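Home | Visits | Bench Notes | About | Contact

We use cookies to keep this site running. By staying here you accept them.

An afternoon with grippers at Zernov

12 March 2019 – by Ariel Mangubat

So I finally got to the Zernov open day, and I went straight past the coffee to the gripper cells (sorry, coffee). Frida Þorgeirsson from our shop came with me, and we had one question between us: articulated fingers or plain parallel ones for small electrical parts?

Bjarke Ingvarsson was running the tour and let us hang around the sorting station far longer than we deserved. Pushbutton switches are nasty little things to pick! You get a round mushroom cap on one end and a boxy contact block on the other, and they love to lie up against each other. The articulated hand was my favorite for digging in a full bin. Frida liked the parallel fingers for anything with flat sides, and she kept saying so all the way home.

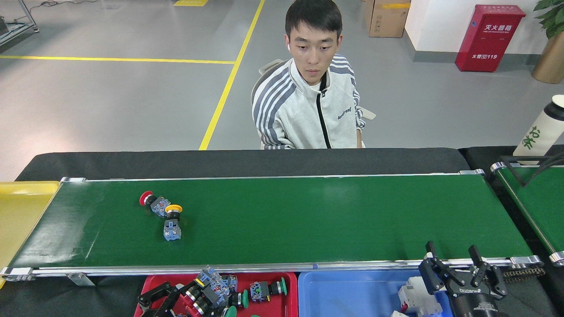 What I asked about money and miles

The parallel unit they quoted us was $1,160, the articulated one $4,000 – ouch. Bjarke said they swap the finger pads every 136 hours on the switch job, which sounded like a lot to me, but he shrugged and said the pads are cheap.

I also got to try the Gratach controller for a few minutes. Nice big stop button, menus a bit deep. Frida wants one on loan before December, and I've promised to write to Bjarke about it this week.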